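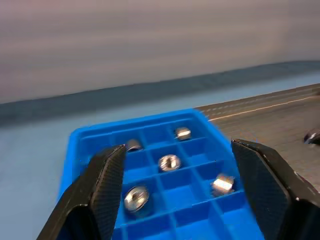

Ronja Haugen wrote after reading the first draft that the name column was no use to her until she knew which names were printed on a packet and which were only what somebody's uncle called the thing, and she was quite right, so the two have been kept apart ever since.

Farkov: a word list of small hardware and what people call it

Welcome, and thank you for taking an interest in what is, I admit, a rather narrow subject. Farkov is a list of the everyday names people use for nuts, bolts, washers, hooks, hinges, pins and all the other small things that live in jars and drawers. It grew out of a conversation in a shop where three of us at the counter had three different words for a split pin, and each of us was a little bit offended by the other two.

The list holds 612 entries. Most are English, with a good handful of Dutch words used by English speakers living in Flanders, which is where I have spent the larger part of my working life and where a lot of the collecting was done.

What is in the folder

words.csv – the list itself, one name per line
sources.csv – where each name came from, in short form
notes.txt – longer remarks that would not fit in a column
spellings.txt – variant spellings, gathered by Griet Dijkstra

All the files are plain UTF-8 text with commas between the fields. If you open them in a spreadsheet, please tell it that the size column is text. Otherwise it will very helpfully turn 1/4 into a day in spring, and you will spend an evening putting it right, as I did.

The columns in words.csv

name: the word as it was said or written, in lower case
thing: the plain trade term for the same object, so that different names can be matched up
kind: either "packet" (found printed on packaging, a drawer label or a price list) or "spoken"
size: only filled in where the name belongs to one size and no other
place: county, province or town, as closely as the speaker was willing to say
age_band: young, middle or old, chosen by the speakers themselves
source: a short code that leads to sources.csv

An empty field means we don't know. It never means "none". I did try using a question mark for the unknowns, but Wim Van der Linden pointed out that a few of our speakers had put question marks after their own answers, and we wanted to keep those.

How the words were gathered

The greater part came from a printed sheet left on the counters of ironmongers and in the waiting room of a bicycle repair shop in Dallska. People wrote down what they called each item and dropped the sheet in a box. More than 400 of the entries began life this way, some of them with coffee on them. The rest came from old price lists, from letters, and from long telephone calls which Mirjam Michiels typed up with a patience I can only admire.

We asked people to put down the first word that came to mind, and not the one they thought was proper. You can tell that some of them couldn't quite bring themselves to do it. There is a run of very correct answers from Brudeck, all in the same careful handwriting style and all using the catalogue term, and I have a feeling a teacher was standing nearby. They are marked in notes.txt, and you may wish to leave them out if you are interested in spoken use.

Things to be careful with

Please don't use the list to order parts. A name such as "wing nut" is safe enough, but "butterfly" is used by our speakers for a wing nut, a kind of hinge and a spring toggle for plasterboard, sometimes in the same house. The thing column is our best reading of what was meant.

Older speakers are better represented than younger ones, and men better than women, which says more about who was leaning on the counter than about who owns a screwdriver. The Amadi sheets went some way towards evening this out, but only some way.

There are 19 entries where two of us couldn't agree on the meaning. Both readings are given, on separate lines with the same source code. If you are working out totals, be sure to allow for that.

A few names are rude. They are real words used by real people and I have left them in, though you'll want to look through the list before handing it to a class of children.

Privacy

No speaker is named anywhere in the files. Small villages were changed to the nearest town where a reader might otherwise guess who was talking. The paper sheets are kept in a box at my house and won't be scanned.

Changes in this version

The packet and spoken names are now separate, as described. Six doubled lines have been taken out. "Grub screw" has been moved from bolts to screws, after a fairly lively exchange of letters. The place column now uses one spelling for Antwerp.

Using the list

You're welcome to copy it, print it, correct it and build on it for any purpose, as long as you say where it came from and pass on your own version under the same terms. Corrections are always a pleasure to receive – a short note with the word, the town and what it means to you is plenty. Please send them to Griet for spellings and to me for everything else. The next batch will be added in January.

Amber Maes
December 14, 2020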